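August 15, 2022
Textile bench, notebook 8, continued from the April pages

Goal for today: settle the fold sequence for small cottons and get the wash-shrink numbers for the Pamau blue into the table before Bogdan needs them.

Stock. The Pamau cloth came as one cut, washed once on receipt, no softener. Halina cut the test pieces to 400 mm square with the rotary cutter and overlocked the edges in white. Edges lie flat after pressing. They don't lie flat straight out of the drum, and the corners roll toward the face side. Logged as a property of the cloth, no correction applied.

Shrinkage, first warm cycle, spin at the lowest setting:
Warp direction 400 down to 391
Weft direction 400 down to 396
Second cycle, no further change that I can read on the steel rule. Arne wants a third. I don't see the point but have put a set aside for him in the drawer marked W.

Drying. Line drying only. The tumble-dried set from April was discarded, the edges had gone wavy and two pieces had twisted out of square. Line is still too close to the wall on the hall side; pieces on the last peg take longer. Move the hook.

Fold sequence, as agreed with Weronika:
1. Shake out once, held by two adjacent corners.
2. Lay face down, seam edge toward you.
3. Half, left over right. Smooth from the fold outward.
4. Half again, far edge to near edge.
5. Press with the flat of the hand. No iron.

Step 3 is where the errors come in. If the smoothing goes toward the fold, the top layer creeps and the finished edge is out by several millimeters. Jadwiga gets a square result every time by pinning the fold with her forearm -- worth copying. I have rewritten step 3 on the card to include it.

Ground cloth. Bare floor was picking up grit in the cotton, so the work is now done over a sheet. We use the large cream one, Nowakowski, 1170 g as weighed dry. It goes down unpressed and it wrinkles more as people kneel on it. For folding this matters: a ridge under the piece shows up as a false crease. For crumpled starts it makes no difference. Pull it taut before each folding set, leave it alone otherwise. 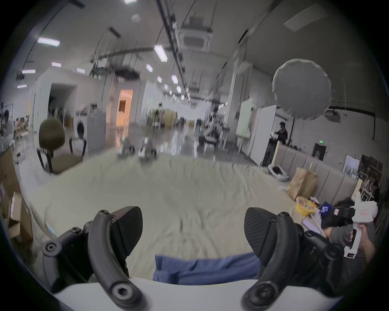

Crumpled starts are to be dropped from hip height, one hand, no arranging afterward. Halina was nudging hers flat with a foot, which makes the first shake-out too easy. Sets with nudged pieces are marked N in the margin and should not be averaged with the rest.

Blue on cream gives good contrast for judging the edges by eye. The undyed set was hard to read on the same sheet, particularly at the second fold. If we continue with undyed, get a darker ground cloth. Jeltetti lists one in charcoal, item 297, no weight given. Asked Bogdan to request a swatch before ordering.

Detergent: the Brestero powder leaves residue in the overlock stitching at low temperature. Switch to liquid, same brand, half dose.

Open:
-- hook for the drying line
-- third cycle for Arne, drawer W
-- wash the cream sheet, weigh again when dry
-- new blade for the rotary cutter, the current one skips near the end of a long cut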